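We've written down how we test robot arms before they go live, and you can have it

Fonalville, July 22, 2019

Hello from all of us at Erkari! I'm Marilou Cabrera, I look after safety and good practice here, and I've been pestering my colleagues for the best part of a year to let me put our house rules for robot cells into a document that other people could read without falling asleep. Today it's finally out. It's called the Fonalville Notes, it runs to 42 pages, it costs nothing, and I'd love you to pull it to bits.

A little background for anyone who hasn't come across us. Erkari sets up small robot cells for firms that make fiddly things: clips, rods, housings, parts that have to be picked out of a tray and put into a fixture the right way round. Most of our customers have never owned a robot before. They ask sensible questions, and the one I hear most often is some version of "what are we supposed to have done before we switch it on?"

There are proper standards for this, of course. If you're working with industrial robots you should be reading ISO 10218, and if people are going to share space with the arm then ISO/TS 15066 as well. Our notes don't replace either of them and we say so on the first page, in large type, at the insistence of Olga Henriques, who edited the thing and was quite right. What we've tried to do is fill in the everyday bit. Who signs what? When is a change big enough to test again? What do you keep, and where do you keep it, so that somebody can find it on a wet Friday with the line stopped?

What's in the notes

The first section is about the simulated cell. Our rule is that no program goes near a real arm until it has been run in a model of the cell, and the model has to include the things people like to leave out. Pedestals, fixtures, trays, table edges, walls if they're close enough to matter. We used to model the arm and the part and call it a day – I'm not proud of that – and then we'd get on site and find the elbow wanted to be exactly where somebody had put a shelf.

Each program gets 300 runs in simulation before it's considered for sign-off, with the starting positions of the parts shifted between runs. If one run fails, the cause is written down, the program is changed and the count goes back to zero. Jianguo Xiong, our lead programmer, argued for a gentler rule and lost, and he has asked me to put on record that he still thinks he had a point.

The second section covers views. Anyone reviewing a run has to look at it from at least two directions, and one of them has to be low enough to show the space between the gripper and whatever is underneath it. A view from above is lovely for checking the layout and nearly useless for judging height. This was Yulan Shao's rule to begin with, and it's the one I'd most like other firms to pinch.

Then there's a section on changes. Swapping a gripper finger is a change. So is moving a tray, or putting in a new fixture, or updating the software on the controller. Turning the cell's speed down for the afternoon isn't, but turning it back up has to be logged. We've put in a table of these with the level of retest each one needs, and I expect it'll be the page that gets argued over, because (I'll own up) we argued over it ourselves right up to last week.

The fourth section is the dullest and probably the most useful. It's about records. One folder for each cell, one change sheet at the front, the simulation results behind it, the risk assessment behind that. Names written out in full. If a sheet says "as before", it gets sent back.

And the last section is on people. Everybody who works beside a cell should be able to stop it, know what stopping it does to the part in the gripper, and know who is allowed to start it again. We ask for a short walk-through with every new starter and another one after any change that alters the arm's path.

Where it came from

The notes began as a pile of comments on a job we did with Cullura, who assemble small mechanical parts and wanted their operators involved from the start. Suqin Du runs the assembly floor there. She went through our old checklist with a green pen and sent back 222 remarks, some of them one word long. I've still got the copy.

"I wanted something my team could use on a Monday morning," Suqin says. "The old one told us the cell must be safe. Well, yes. I wanted to know what to check, in which order, and who to ring if the answer was no."

We rewrote it with her, tried it on our next few jobs, rewrote it again, and then sent a draft to Shi, the training workshop across town, where it was used with a group of apprentices. They found two rules that contradicted each other. We'd all read those pages many times over and never spotted it! Both are fixed in the version that's out today.

Yulan has written a short piece on reviewing simulated runs for the back of the notes, and it's worth reading even if you skip the rest. "A simulation is a good place to be wrong," she says. "You should go in looking for the mistake. If you only watch it to enjoy the arm moving about, you'll sign off something you shouldn't."

I'd add one thing of my own, which is that a clean set of simulated runs doesn't finish the job. Real parts have burrs. Floors aren't flat, lighting changes through the day, and a tray that has been dropped a couple of times isn't the shape it was on the drawing. So our rule after sign-off is a spell at reduced speed on the real cell, with a named person present, and we've set out how that should be recorded.

How to get hold of it

You can download the notes from our website, or write to us in Fonalville and we'll post you a printed copy. We've had 2000 printed, spiral bound so that they lie flat on a bench. You're free to copy them, change them and use them in your own training. Please just take our name off if you alter the rules, so that nobody rings Jianguo about something he didn't write.

We're holding an open afternoon in August for anyone who'd like to go through the notes with us and tell us what's missing. It'll be at our place, there'll be tea, and Suqin has promised to bring the green pen. Write to Olga if you'd like to come and she'll send you the details. We particularly want to hear from smaller firms, the ones with a single cell and one person who looks after it between other jobs, as the rules were mostly tested on bigger sites and I'm sure there's something in there that will be a nuisance for you.

A second version will follow once we've worked through the comments. I'm hoping to add a section on cells that get moved from one room to another, which we've left out this time as we couldn't agree on it.

Simulated cell, with the arm over the fixture:

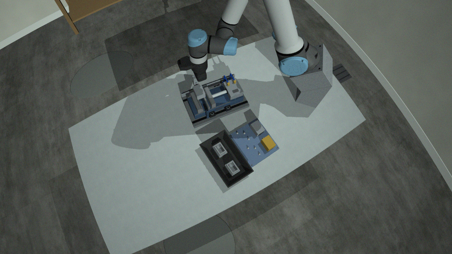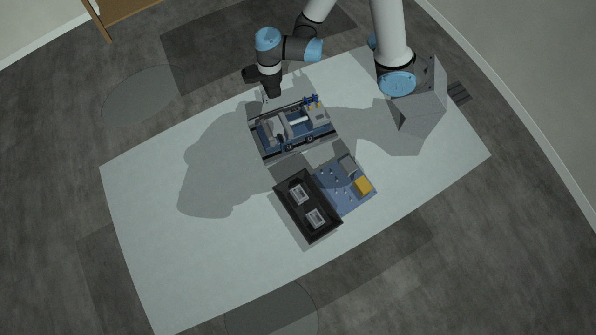
From lower down, with the gripper above the fixture plate: 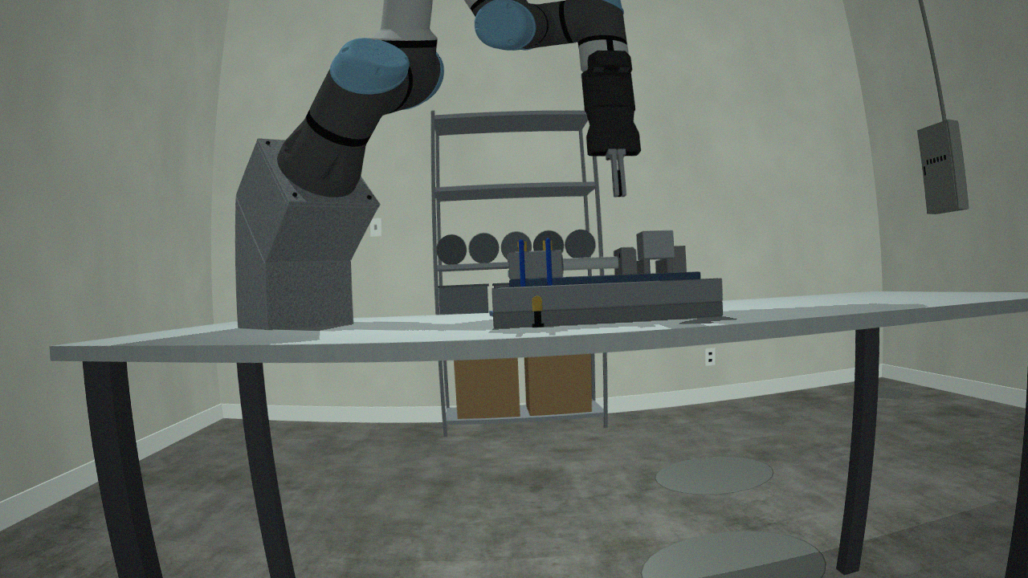 Do we have to follow the Fonalville Notes if we buy a cell from Erkari?

They're good practice and you're welcome to use your own procedures instead, as long as those meet the law and the standards that apply to your site. We follow the notes ourselves for everything we do up to handover, and we'll give you the full folder for your cell on the day. After that the retest table is there if you want it, and most of our customers have kept it going.

Contact for press and for copies: Olga Henriques, Erkari, Fonalville. For questions about the rules themselves, ask for me, Marilou Cabrera.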